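Home Kitchen Workshop Tips Older pages Contact

Small things in trays: notes for anyone planning a sorting routine

A few readers have written in after the page on cutlery drawers to ask about smaller things. Jewellery is the usual one, followed by screws and sewing bits. What follows is mostly about the software side, as that is where the hours go. I use Buvov for planning and Barkonent for labelling, but the tips should carry over to whatever you have.

Choose the cloth before you tune anything. A plain, dull cover in one colour is easiest for the segmentation step. Patterned bedding gives you edges everywhere, and shiny satin gives you highlights that look like metal. Fleece is fine for colour but it has a pile, and the pile makes the depth map lumpy. Smooth the depth over a small window and fit a local plane under each item. Don't fit one plane to the whole bed.

Fix the exposure. If there is a window in view, automatic exposure will chase it and your dark beads will turn into one black patch. Draw the curtains or set the exposure by hand on the area where the items lie, and let the window burn out.

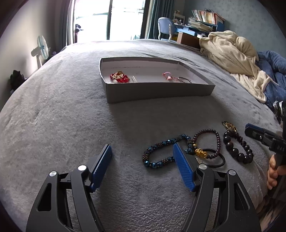
Overlap is the hardest part of perception with jewellery. A detector trained on single items in a catalogue will often draw one box round two bracelets, or two boxes round one bracelet that has twisted over itself. With a black hair tie lying over a bracelet of small brown beads, I would label the tie as its own class and mark it as on top. The planner then has an order to work in: tie first, bracelet after. In Barkonent this is the 'above' field, and it is worth filling in even when it seems obvious. My first set had 230 labelled views without it and I had to go back through the lot in October.

Don't treat a bracelet as a solid disc. The centre of its outline is a hole, and a planner that aims for the centroid will close on cloth. Skeletonise the mask, pick a point on the strand, and set the jaw direction across the strand at that point. On elastic strings choose a point away from any charm.

Lift slowly at first. I have the lift split into two moves in Buvov, a short one and then the rest, with a check between them. The check compares the mask before and after. If a neighbour's mask has moved as well, the two are caught together, so lower, open and replan from another point.

A box lid makes a good tray. The walls are low, so the approach angle can be shallow, and a white inside gives good contrast for most things. Pearls and pale silver are the exception. Put a sheet of blue or green paper in the bottom for those.

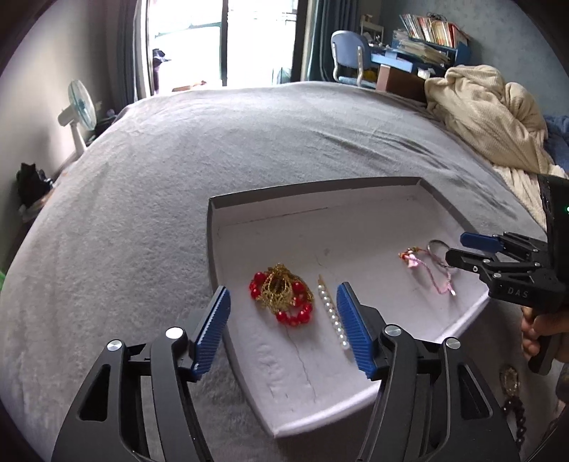 Model the walls as well as the floor. A lid on soft bedding tilts when it is pressed, so find its rim again before every placement. I keep a margin in the collision model for each wall and make it wider on the side nearest the tool. Thin card walls are often missed by depth cameras, and fitting a rectangle to the colour edges works better.

Give each item a place in the tray before you start. If the planner just looks for free space, long strands end up lying across short ones and you have the overlap problem again. Place the longest strands first - along the diagonal if they will not fit straight - and fill in with the little pieces.

Keep your failures. Of the last 370 attempts I logged, 23 were dropped by the gripper and then deleted by me, and I have wished for them back ever since. The Albers viewer will play a failed grasp alongside its plan, and most of mine went wrong in the angle.

Name your logs by cloth and tray. 'Grey fleece, white lid' tells you more in a month's time than a run number does.

The settings file for the two-part lift is on the Ostlow page, along with the one for screws. The screws version needs a magnet tray and a different mask threshold, so don't swap them over.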